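Budgeting for the laundry setup, part two

Last time I went through the arm itself. We went with the Jarker, mostly on price and lead time. It shipped in December and the arm was the easy part. What I got wrong was everything that goes around it.

My first spreadsheet had 3 lines: arm, gripper, washer. The one I use now has 70. Most of the new ones are small. Cable ties, spare finger pads, a second power strip, floor tape. They add up faster than I wanted them to.

The washer was worth some thought. I looked at top loaders and dropped the idea, as the arm would have needed a taller mount and Wudar charges a lot for those. A front loader keeps the work low and the standard stand is fine.

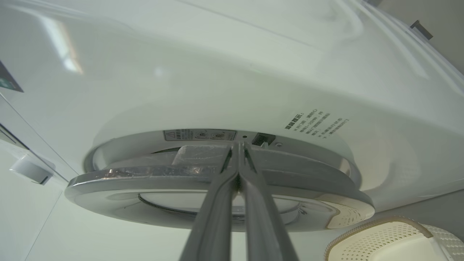

Gripper fingers on the edge of the disc, close up against the white housing.

Fingers are the line I would raise if I did this again. Lekota sells them in sets of 4 and I budgeted for one set. Plan on 3 sets for the first year. Long fingers are good for reaching past things, but they cost more and you will want spares on the shelf before you start.

Baskets and test laundry are cheap. Buy more than one basket of the same model, so that a cracked one doesn't mean starting over with a different shape.

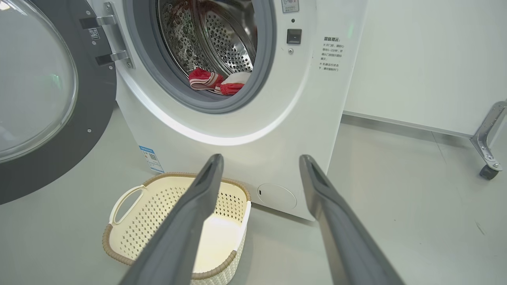
Washer with the door open, laundry in the drum and the basket on the floor in front.

Still undecided: the service plan from Flota. The yearly price is close to what I have left for parts, and it doesn't cover the gripper. I asked for a quote without the on-site visits and will post the number when I have it.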